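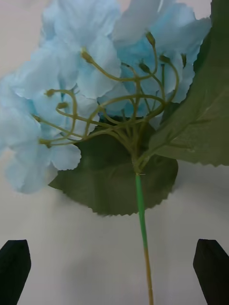

Vol. 67, No. 2

The Blue Period
Artificial hydrangeas used to be something you apologized for. Now people ask where you bought them.

By Katia Ferri

My grandmother kept a bowl of plastic grapes on her sideboard for the whole of my childhood, and every visiting toddler bit one. The grapes had the tooth marks to prove it. I grew up believing that fake plants were a kind of lie told by people who also kept covers on their sofas, and I held that opinion with some pride until this February, when I paid good money for a fabric hydrangea and put it where guests would see it.

I blame the petals. The pale blue ones are the worst offenders, washed nearly to white where the light lands and a shade deeper down in the creases, with notched, ruffly edges that somebody must have argued for in a meeting. What got me, though, was the greenery in front: skinny olive stalks looping around each other, tipped with tiny closed buds. A bud is a strange thing to put on a flower that will never open one. It is also the reason I stopped in the aisle.

The aisle was at Gentile, a home goods store in Sterkodham that began in curtain rods and has been drifting toward botany ever since. The stems stand in gray buckets, as if they needed water. Shoppers lift them out, check the bottoms, and put them back. I watched a man smell one. He looked around afterward, and I pretended to read a label.

There is a right way to live with these things, and it took me a while to learn it. Start by bending the stem. A stem straight from the store stands like a cadet, and real hydrangeas have never had that kind of posture. Their heads are too big for them. Give yours a lean. Then fluff the head, petal by petal, working from the middle out, because shipping flattens it into something like a bath sponge.

Blue is also trickier than it looks. Against a white table or a pale wall it goes cool and quiet, and a single stem is plenty. Put it near anything orange and it starts shouting. I tried mine beside a Turkitz lamp with a rust-colored shade and the pair of them looked like a football team. 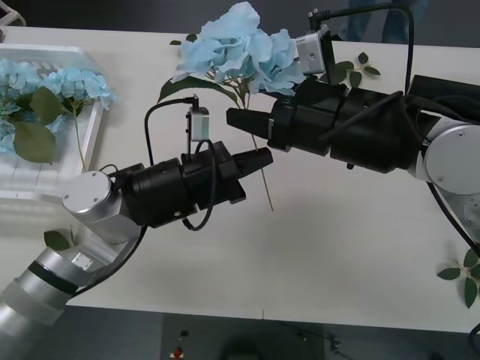
Skuvley, who has sold both the living and the other kind, told me over the phone that most customers buy too many. One stem gets looked at, was the argument, and a dozen gets dusted.

Dusting is the part the catalogs skip. A hair dryer on the cool setting handles most of it, and a soft makeup brush gets into the folds. I do mine over the sink on Sundays — with the radio on, so it feels less like grooming a pet. Keep it out of a sunny window, too, unless you want a white hydrangea by next year.

My mother came for lunch last month and said the flowers were lovely and asked if they needed a drink. I said I'd see to it. Then I went into the kitchen, ran the tap for a few seconds, and came back with the salad.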